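로봇 시뮬레이션 실습 4강 강의 노트: Plusik 키트, 살 만한가?

지난 시간에 Zenach로 팔 하나 움직이는 데까지 했죠. 오늘은 예고한 대로 Plusik 체험판을 같이 뜯어봅니다. 저는 3월부터 연구실에서 써 봤고, 좋은 말도 나쁜 말도 좀 하려고요.

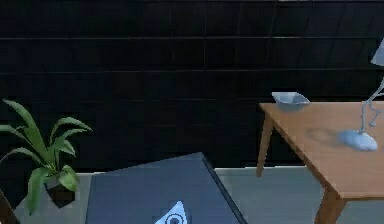

일단 Plusik이 뭐냐면, Girkport라는 회사에서 파는 가상 실내 환경 묶음이에요. 방 모델, 가구, 소품, 조명 설정이 같이 들어 있고 기본판에 장면이 26개 있습니다. 소품은 151종인데 솔직히 비슷비슷한 그릇이 꽤 많아요(저만 그렇게 느낀 건 아니고 Marlene Lins 조교도 같은 말을 하더라고요).

마음에 든 점부터 갈게요. 설치가 정말 빨라요! 압축 풀고 설정 파일에 경로만 적으면 끝입니다. 작년에 Eynon 깔다가 오후를 통째로 날린 분들은 제 말이 무슨 뜻인지 아실 거예요. 가구 배치도 텍스트 파일 한 줄로 바뀌니까 과제할 때 편합니다. 탁자 위 탁상등을 옮기고 싶으면 좌표만 고치세요.

아쉬운 점. 벽 재질이 어두운 장면에서는 깊이 추정이 자주 흔들렸어요. 까만 타일 벽처럼 무늬가 희미한 면은 특징점이 잘 안 잡히거든요. 화분 잎도 골칫거리예요. 잎이 가늘고 길게 휘어 있어서 충돌 모델을 단순화하면 로봇이 허공에 부딪히고, 그대로 두면 계산이 느려지고... 저는 결국 단순화 쪽으로 갔는데, 여러분은 둘 다 해 보고 비교하세요.

가격 얘기도 해야죠. 교육용 라이선스가 1년에 600유로, 동시 접속은 2명까지입니다. 우리 반 인원으로는 빠듯해요. Girkport의 Iñaki Villalobos 씨에게 수업용 할인을 문의해 놨는데 답이 아직 없네요. 오면 게시판에 올릴게요.

이번 주 과제
- 기본 장면 하나를 골라 탁자 위 작은 물체를 집는 경로를 짜기
- 조명 밝기를 두 단계로 바꿔 깊이 오차를 표로 정리하기
- 화분 충돌 모델을 원본과 단순화판으로 돌려 계산 시간 비교하기
- 우리 학과가 Plusik을 사야 하는지 반 쪽 분량으로 의견 쓰기

마지막 항목은 정답이 없으니 편하게 쓰세요. 사지 말자는 의견도 환영입니다! 저는 아직 반반이에요. 참고로 Houshang Tehrani 선생님 분반은 계속 Eynon을 쓰니까 그쪽 친구 설정 파일을 그대로 가져오면 안 돌아갑니다. 단위가 달라요. 제출은 다음 수업 전날 밤 11시까지, 파일 이름에 학번 꼭 넣어 주세요.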